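Why I've stopped believing in the drawer robot

Our shared workshop has been building a tidy-up robot since November. The plan was a cheap arm on a wheeled base that would roll into a bedroom, clear the top of a dresser and put things in the right drawer. Shabnam Chaudhry wrote the proposal and named it Kuseck. I helped with the wiring and I still turn up most evenings, so take this as grumbling from inside the shed.

My complaint is with the way we decide it's going well. Nearly all the hours go into the simulator. In there the arm has had more than 1,000 goes at the same sort of job, and the success figure creeps up and everybody is cheerful. On the bench, with the real arm, we've had 18 tries. It managed 7. I'd call that a poor night at the bowling alley, and yet the slides Shabnam showed the other members led with the simulator figure in large type.

A rendered bedroom is a very polite place. The dresser is pushed against a plain wall, the little things on top are spread out with room to get at them, and a pot plant is about as awkward as life gets. My own dresser has a tangle of charging cords, a dish of coins and a jumper half hanging off it.
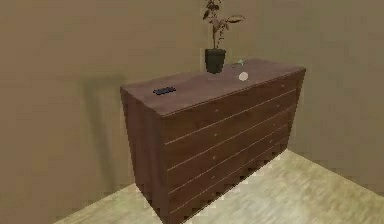 Is it worth building a robot like this at home at all?

For the learning, sure, provided you'd be happy with the parts and the skills if it never tidied a single room.

I could live with that if we said it out loud. We've spent around $300 on servos alone, and the second lot went in because the first lot sagged when the arm reached out past the wheels. The simulator never sagged. Someone had typed in a motor strength from the seller's page and the software took it at its word. Same with the knobs. A simulated drawer glides. The one I brought in from my garage sticks in damp weather and has to be lifted a bit to the left, which my kids worked out before they could read.

Adoración Montes, who is much more patient than I am, thinks the answer is to make the simulator nastier: sticky runners, loose knobs, bad light. She's probably right that it would help. I just notice that it's another few months at the keyboard, and the arm is still sitting under a tea towel by the drill press.

My vote is to put the laptop away until the thing can open one real drawer, ten times in a row, with somebody's socks in it.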